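**Thread: colander that doesn't eat half the table?? (rice people pls help)**

**pantryrat42**
ok so moved stuff around again. No counter space in the Longo St place so everything happens on one white table, toaster oven included. Current fight is the colander. My old wire one had feet and rusted at every joint, tossed it Thursday. Want something that
- holds back rice and orzo
- sits flat, no feet
- can live out on the table full time without driving me nuts

Budget is low. Saw a steel one at Jutik for 42 and no. Just no.

**muddlespoon**
steel. always steel. plastic ones go cloudy and hold onto starch forever, you'll be scrubbing with a toothbrush

**pantryrat42**
> steel. always steel

not at 42 bucks for a bowl with holes lol

**ovenmitt_ghost**
Depends on the holes. Slots = orzo down the drain. You want small round ones and a lot of them. Also flat bottoms drain slow, tilt it at the end or you get a puddle under the pasta.

**drainboard**
Feet exist for a reason fyi. Flat base in a sink = your food is sitting in sink water. I had the Plaltar flat one and gave it away after a week.

**muddlespoon**
^ this

**saltlickety**
went flat and green, no regrets. Table first, last one is straight down into the colander

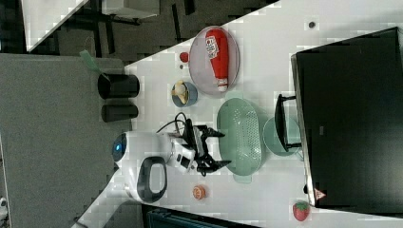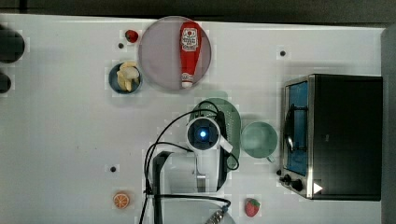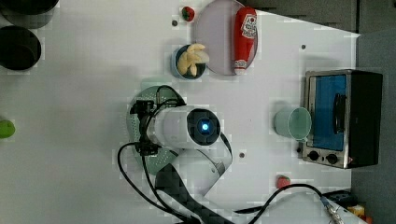
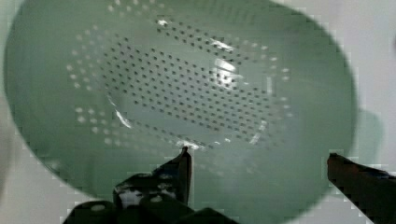

Orzo is what I bought it for and I haven't lost a piece yet, been using it since February. Couscous is another story, dont try it. Rinse it right away and the starch comes off with just the sprayer – leave it an hour and muddlespoon is right, toothbrush time. The holes run in neat diagonal rows over the whole base and keep going up the lower part of the sides, and that's what saves you on the puddle thing, water gets out at the side once the bottom is covered. Base is flat in the middle, a little recessed. I tilt it once and I'm done. As for living on the table, I like the color so it stays out. Holds limes, onions, whatever, when it's not draining.

**pantryrat42**
ooh ok those are small holes. Does it wobble when you dump a full pot in? thats where my old one always went over

**saltlickety**
not with the flat bottom. I set it in the sink first and pour slow. A full pot of potatoes was fine. My wire one walked across the sink every time

**drainboard**
Ok the side holes help, I'll give you that. The Plaltar only had them on the bottom. Still wouldn't put it straight on the sink floor. Stick a rack under it.

**ovenmitt_ghost**
racks are cheap, do the rack

Different question for saltlickety, that toaster oven – do you run it with everything that close? I'd be nervous with a ketchup bottle on a plate on the same table. Mine (Wodgate) gets hot on the sides, like can't-touch hot.

**saltlickety**
stuff moves when I turn it on. Table gets cleared at that end, takes two seconds. Ketchup goes in the fridge anyway

**muddlespoon**
ketchup does NOT need the fridge

**saltlickety**
it does in my house

**muddlespoon**
diners leave it out all day. It's vinegar and sugar

**drainboard**
diners go through a bottle in a day tho. Mine lasts months. Fridge.

**pantryrat42**
please not the ketchup thread again, that one went to 283 replies

Back to me!! How are you storing fruit? I see banana in a blue bowl next to the plate. My bananas go brown so fast if I peel or cut them early

**saltlickety**
peel late, eat fast, thats the system. Lemon juice works if you dont mind the taste. I do mind it. A small bowl is good because you stop prepping when it's full and don't end up with a sad brown pile at night

**ovenmitt_ghost**
Whole ones away from everything else, on a hook if you can. And not beside the toaster oven, warm bananas go off in a day

**pantryrat42**
hook! ok where would I put a hook, there's no wall cabinet. Table is 60 inches and the toaster oven is hogging one end

**muddlespoon**
put the toaster oven on a cart

**pantryrat42**
cart was 107 last I looked. for a cart

**drainboard**
thrift store. Or a stool. But check it takes the weight and leave air gaps all round, manual will say how much. And don't run the cord across the walkway.

**ovenmitt_ghost**
I'd keep it on the table personally. Carts roll. You open the door with a hot tray inside and the whole thing scoots back on you. Ask me how I know

**muddlespoon**
lock the wheels??

**ovenmitt_ghost**
they were locked

**pantryrat42**
ok decision so far: flat colander w small holes, a rack for the sink, toaster oven stays put. Bananas tbd. Pots are still homeless, lids esp

**saltlickety**
pots along the far edge, out of reach of your elbow. Lids I stand up in an old dish rack. Not pretty but they dont slide

**drainboard**
Second the dish rack for lids. And still say get feet on the colander.

**pantryrat42**
noted and ignored :) going to Jutik tmrw before they close at 6, will report back w the orzo test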